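Prutard Bench

Prutard Bench is a simulation kit for two-armed household robots, sold by the software firm Mac Giolla of Pleltville. It provides rendered kitchen counters and the objects placed on them, so that control software can be tried out before it is loaded onto a physical machine. The kit is licensed by the seat, with a reduced rate for schools.

Contents

The standard edition holds 42 tasks in 11 kitchens. Most involve moving fruit, dishes or utensils from one surface to another with a pair of five-fingered or four-fingered hands. Users can change the counter material and the lighting, and can swap in their own arm models — a feature added in the second release. Each run is scored on completion and time. A separate package, Cusitz, records runs for later training and is sold as an add-on.

History

Work on the kit was led by Iwona Wysocka and Vivek Rathore. The first release came out in August and covered single-arm tasks only. The object library has since grown to 1733 items, many of them sent in by customers.

Reception

Reviewers have praised the short setup time, given as under 30 minutes on an ordinary desktop. Complaints have centered on the handling of soft objects and on the price of Cusitz, which many buyers expected to be included.
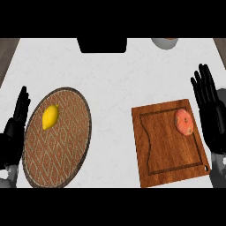

Dayana Escobedo replied that the license terms mattered more to her lab than the price, and that she would renew if seats could be shared between two sites.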